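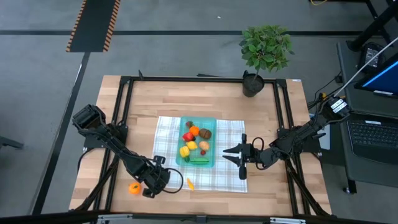 **Threshold sessions: changes from 14th July**

The midweek threshold group moves from the Prilomlow track to the Zastell loop for the rest of the summer. The start time is unchanged. Anyone who prefers the track can still use it during open hours, but there will be no coach present and no lap times recorded.

Sławomir Wilczyńska measured the loop with a calibrated bike. One lap, following the inside edge of the paved path, is 346 meters longer than a mile. That is an awkward distance for pacing, so splits will be taken at painted marks and the lap line will be used only for the start and the finish. The marks are white, on the left side of the path, and are set 300 meters apart from the start line. The last gap before the line is shorter than the others. Do not use it to judge pace.

**Format**

The session has three parts:

- Warm-up: one easy lap, then drills on the grass.
- Main set: four repeats of one lap at threshold effort, with two minutes of standing or walking recovery.
- Cool-down: one easy lap in the opposite direction.

Newer runners should do two repeats for the first few weeks and add a third when the second repeat is no slower than the first. There is no need to reach four before October. Runners coming back from injury should speak to Afia Agbeko before the warm-up. She has a shorter version that uses the marks instead of full laps.

Threshold effort means a pace you could hold for an hour in a race. Most people in the group run it too fast. If your last repeat is more than five seconds slower than your first, the first was wrong. Start slower next time; do not try to fix it by lengthening the recovery.

**Pace targets**

Use a recent race, run within the past two months. Take your average pace for a 10K and add 10 to 15 seconds per mile. Runners who cover 10K in under 41 minutes should stay near the low end of that range. If your only recent result is a 5K, add 25 seconds per mile to the average and treat the answer as a starting point. It will need adjusting after the first session.

The east side of the loop climbs slightly and the west side gives it back. Expect the splits at the early marks to read slow and the later ones to read fast. Hold the effort steady and accept the uneven numbers. Chasing the target up the climb is the usual cause of a poor last repeat.

Heart rate is less useful here than on longer runs. It lags by a minute or more at the start of each repeat and reads high in warm weather. Wrist sensors also tend to lock on to cadence – a reading that sits at 170 or 180 from the first stride should be ignored. Those who own a chest strap are welcome to bring it, and Anselmo Figueiredo will look at the data with anyone who wants a second opinion.

**Recording**

Lap times go into Drovolum, as they did in the spring. Each runner needs the same bib number all season. If you have lost yours, ask for a replacement with a new number, and we will merge the two records. Please don't borrow a bib from someone who is away. We had three records that had to be separated by hand in the last block, and one of them is still not right.

Results will be posted the following evening. They show each repeat, the recovery, and the spread between fastest and slowest. The spread column is the one to read. Average pace is included for completeness but should not be compared between runners, as people start at different points in their training.

**Path use**

The Zastell loop is shared with walkers and cyclists. Run counterclockwise for the main set, no more than two abreast, and move to single file on the bend by the footbridge, where the path narrows. Call out before passing. Headphones are not allowed during the main set.

There is one water fountain, next to the parking lot, and its pressure is poor. Bring a bottle. Bags can be left at the start line with Soledad Mateos, who will be timing and will not leave that spot until the last runner has finished.

**James Relay**

Teams for the James Relay will be chosen partly on session results, using the spread column and attendance. Each team has 4 runners. Legs two and three are the hilly ones, so tell Erzsébet Lengyel if you would like to be considered for either. She also needs to know about any dates in October when you can't race.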